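Setting up your Flamia worm bin
Section 3: Bedding, first worms and first feed
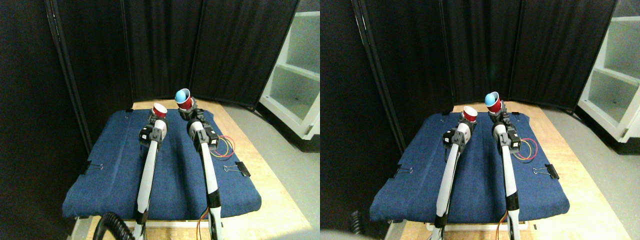

Read this section through once before you open the worm pack. The bin should already be assembled as shown in Section 2, with the tap closed and the lowest tray in place. Leave the other trays off until Section 5.

You will need:
The coir block supplied
A bucket that holds at least 8 litres
Old newspaper or plain brown card, torn into strips
A handful of garden soil or old compost
The Vudov worm pack, or worms from another bin

Preparing the bedding

1. Put the coir block in the bucket and pour in 4 litres of lukewarm water. Leave it until the block has swollen and falls apart when pushed.

2. Break up any lumps by hand. Squeeze a fistful. A drop or two of water should come out. If it runs freely, mix in dry paper strips until it doesn't.

3. Lay one sheet of newspaper flat over the holes in the tray. The worms will eat through it in time.

4. Tip in the bedding and spread it level. Scatter the soil or old compost over the top and mix it in lightly.

Note: Glossy magazine pages, till receipts and card with a plastic coating should not go in the bin. Kitchen roll and paper napkins are fine if they have only been used for food or water. If you have switched to cloth at home, egg boxes do the same job.

Adding the worms

5. Open the pack and empty it on to the bedding, including the material the worms came in. Don't bury them.

6. Leave the lid off in a well-lit room until most of the worms have gone down.

7. Cover with the damp hemp mat and fit the lid.

Some worms may climb the sides during the first nights. Leaving a light on near the bin usually stops this.

Caution: Keep the bin out of direct sun and away from boilers and radiators. Worms will die if the bedding goes above 34 °C. In December and the other cold months, move an outdoor bin into a shed or wrap it in old carpet, leaving the air vents clear.

First feed

8. Wait 7 days before feeding. The worms will live on the bedding until then.

9. Lift one corner of the mat and put in a small cupful of chopped vegetable peelings, tea leaves or coffee grounds. Cover with a little bedding.

10. Do not feed again until most of this has gone. New bins are slow, and too much food is the usual cause of smells and flies.

Do not add meat, fish, dairy, cooked food in oil, or cat and dog waste. Onion and citrus peel can go in later in small amounts. Many tea bags contain plastic, so tear them open and use the leaves only.

Caution: Wash your hands after handling bedding or worms. Liquid drained from the tap is not for drinking and should be kept away from children and pets.

Spare parts

Replacement mats (part 99) and coir blocks can be ordered from Lappalainen or collected from the Hamuvcombe shop. The older square mats do not fit this model. Used mats can be cut up and put in the bin as bedding once the stitched edging has been removed.

Section last revised May 9, 2023. Continue to Section 4, Draining the tap.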